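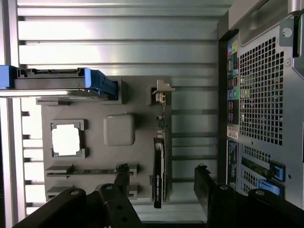

Most of the work in changing a processor or adding memory to an old tower is done before you touch either of them. The case has to be on its side with the panel off, the drive and cables have to be out of your way, and you need to know which parts unclip and which parts are screwed down. On the sort of workstation we see most at the Nodness bench, anything coloured blue is meant to be pulled or pressed by hand. The drive carrier has a blue handle with a sloped latch at one end, and that is where you hold it. The grey metal stays where it is unless you have a screwdriver in your hand.

These notes cover taking out the old processor, fitting another one, and putting the memory back. Allow an hour and a half the first time. Leonilde Seixas wrote the original version for the November course and I have changed the parts that people kept asking about.

What you need

A Phillips screwdriver, size 2, preferably with a long shaft
An anti-static wrist strap
Thermal paste (we use Robles, in the small tube)
Isopropyl alcohol and lint-free cloths
A shallow tray or a few jar lids for screws
A torch
A soft brush
Masking tape and a pen

A magnetic screwdriver is fine for this job. If yours isn't magnetic, keep a pair of plastic tweezers nearby for screws that fall under the board.

Check the parts first

Look up the exact model of your motherboard and find the list of processors it supports. Two processors can have the same number of contacts and look alike from underneath and still not work in the same board. Check the BIOS version in the list too. If the board needs an update to recognise the new chip, do the update with the old chip still fitted.

Do the same for memory. Write down the type, the speed and the largest module each slot will take. If the machine has a 500 GB drive and you were planning to replace that as well, leave it for another day. When you change three things at once and the machine won't start, you have three things to check.

Getting the case ready

1. Shut the computer down from the menu. Switch off at the wall, pull the power lead out of the back and hold the power button in for ten seconds.

2. Unplug everything else. Put a piece of tape on any lead you aren't sure of and write on it where it came from.

3. Lay the tower on a firm table with the removable panel facing up. Put the back of the case where you can reach the sockets without leaning over the top.

4. Take the side panel off. Some have two thumbscrews at the back, some have a lever. Slide it before you lift it.

5. Clip the wrist strap to bare metal on the case. Paint doesn't count.

6. Brush out loose dust. Hold fan blades still with a finger while you do it.

Before you unplug anything inside, take a picture on your phone, then a second one from the other side. Larysa Yurchenko draws a sketch as well and marks the cable colours on it, and I have gone back to her sketches more than once when my own photos were too dark to be any use.

Clearing the working space

You need a clear view straight down to the socket. Move cables to one side and hold them with a loop of masking tape stuck to the outside of the case. Don't pull them tight. If a cable has to come off, grip the plug and not the wires. SATA plugs often have a small metal spring to press in. The large power plug on the board has a clip on one side, and it takes more force than you expect, so support the board with your other hand.

A long graphics card can stay in if it isn't over the socket or the slots. If it must come out, undo the screw or clamp at the rear panel, release the catch at the end of the slot and lift the card straight up. Put it down on its anti-static bag or on clean cardboard.

Taking out the old processor

7. Unplug the cooler fan from the board.

8. Loosen the cooler screws a little at a time, working corner to corner. Two turns each, then move on.

9. Twist the cooler gently left and right before lifting. If it's stuck, stop. Old paste goes hard, and the heat from a hairdryer on low for a minute will usually soften it.

10. Wipe the old paste off the cooler with alcohol and leave it to dry.

11. Press the socket lever down slightly, move it out sideways from under its hook and let it rise. Lift the metal bracket.

12. Pick the processor up by its edges, straight up, and put it in a plastic carrier or box.
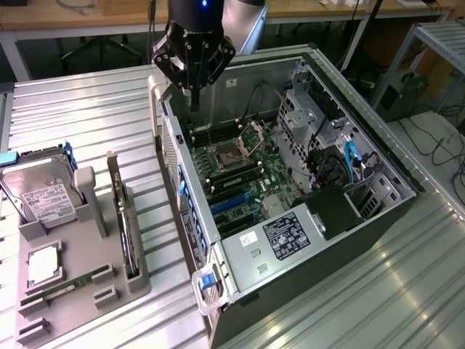

Bracket and lever raised, socket empty. The bare contact area must not be touched.

Look at the socket with the torch from a low angle. On a socket with pins, the pins should make an even pattern. Any dark gap or odd glint needs a closer look with a magnifier. Don't use a brush or cloth in there. If a pin is bent, leave the new processor in its box until you've had advice.

Fitting the new one

13. Find the small triangle on the corner of the processor and the matching mark on the socket. Line up the notches if there are any.

14. Lower it in level and let go. It should sit flat under its own weight. Don't push it.

15. Close the bracket and bring the lever down under the hook. On some sockets this is stiff and makes a creaking noise. That's normal.

16. Put a blob of paste the size of a small pea in the middle of the processor. Don't spread it.

17. Lower the cooler straight down. Tighten the screws corner to corner until they stop.

18. Plug the fan back in. This is the step that gets missed.

Memory

Open the catches on the slot. Some boards have a catch at both ends and some at one end only. Hold the module by its edges and compare the notch with the key in the slot before you press. It goes in one way round. Push down on both ends with your thumbs until the catches close, and then check that the top edge is level.

If you have two modules, the board manual will say which pair of slots to use. They are often not next to each other.

Putting it back together

Refit the graphics card if you removed it, then the power and data cables, then the drive. Push the carrier in until the latch closes fully. Count the screws in your tray against what you took out. Check that no cable is resting on a fan.

Leave the side panel off and connect only the power, a keyboard and a screen. Switch on and watch the cooler fan. Go into the BIOS and see whether it shows the right processor and the full amount of memory.

If nothing happens

Fan doesn't turn, no lights: check the large power plug on the board and the smaller one near the processor.

Beeps, no picture: switch off, unplug, and reseat the memory. Try one module at a time.

Starts, then shuts off within a minute: the cooler is loose or its fan isn't plugged in.

Half the memory missing: wrong slots, or one module not pushed home.

Once it has run for twenty minutes without trouble, shut down, unplug and put the panel back on. Keep the old processor in its box, labelled with the machine it came out of.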